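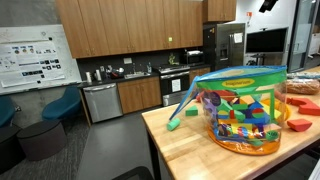

Borrowing from the Haworth Toy Library: Frequently Asked Questions

Who can join?
Anyone who looks after a child, full time or for one long rainy afternoon. Grandparents, sitters, neighbors and day care providers are all welcome. You don't have to live in Haworth. Plenty of our members drive over from Stulimcombe, where the toy library is a shelf.

What does it cost?
A household membership is $56 a year. Day care providers pay the same and get a bigger limit. If that's a stretch, ask at the desk for the short form. It has one question on it and we don't check your answer.

How much can I take home?
Up to 6 items at a time. A puzzle is one item. A bag of blocks is one item, however many blocks your child later claims were in it.

How long can I keep things?
Three weeks, and you can renew once if no one is waiting. Ride-on toys can't be renewed, for reasons that will be clear to you by the end of the second week.

What do you have?
370 items at last count: puzzles, blocks, dress-up, board games, play kitchens, train sets, and a drum we lend out with our sympathies. You can search everything by age or type in Pikis, our online catalog. Pikis believes that a stuffed walrus is a vehicle. We have written to them.

Can I reserve something?
Yes. Click "Hold" in Pikis and we'll email you when it comes in. Holds stay behind the desk for 10 days and then go back on the shelf. The marble run has a long list. Put your name down now and your child may still be the right age for it.

We lost a piece. Are we in trouble?
No. Tell us when you return the set and we'll write it on the tag. Most pieces turn up under a couch in the spring. If the missing part makes the toy useless (the only die, the train's engine) we'll ask for the price of a replacement part, never the whole toy.

It came back in pieces. All of them are here, though.
Then technically nothing is missing. Please hand it to a person and don't slide it into the return bin.

Do I need to clean toys before I bring them back?
A wipe with a damp cloth is plenty. Cloth items can come back as they are. Please shake out anything with a zipper, as we have met enough raisins.

Can I donate toys?
We take donations in August only, when we have the back room cleared. Complete sets in good shape, please. We can't accept car seats, anything that needs a charger you no longer own, or slime.

Where are you, and when are you open?
Lower level of the Prisidero building, side entrance, next to the bike rack. Hours are on the Visit page. We lock up at 5:30 p.m., and the child who has just discovered the play kitchen at 5:28 will need to be told by you.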